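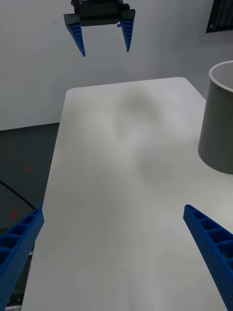
*Ornholm, March 15, 2024*

## Chapter 4: The Work Surface

Every book on household order has a chapter on cupboards. Few bother with the table, and this is a pity, as the table is where most of the trouble starts. Put a flat thing at waist height and people will leave post on it.

Perla Sandoval, whose notes on the Lallard flats run to 409 pages, held that a table has only two natural states: clear, and lost. I think she was too gloomy, though I have seen her desk. We shall work with a plain white one, smooth and matt, with rounded corners at the far end. Pale tops are unforgiving — crumbs have nowhere to hide — and so they make good teachers.

Before you read on, clear a table of your own. Allow 15 minutes. If you need longer, begin with Chapter 3 again.

Now put one item back. We have chosen a drinks bottle, for reasons of economy. Stand it near the middle and look at the table again. Does it still count as clear? Isamu Kinoshita says yes; Citlali Trujillo says that one bottle is an invitation. Their quarrel takes up most of section 4.2. 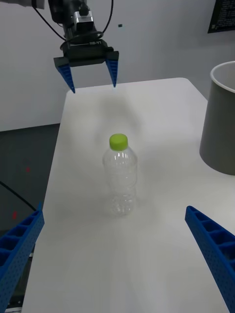

*Fig. 4.1. Clear plastic bottle, empty, on a white table.*

Keep your own bottle where it is until the exercise on page 137.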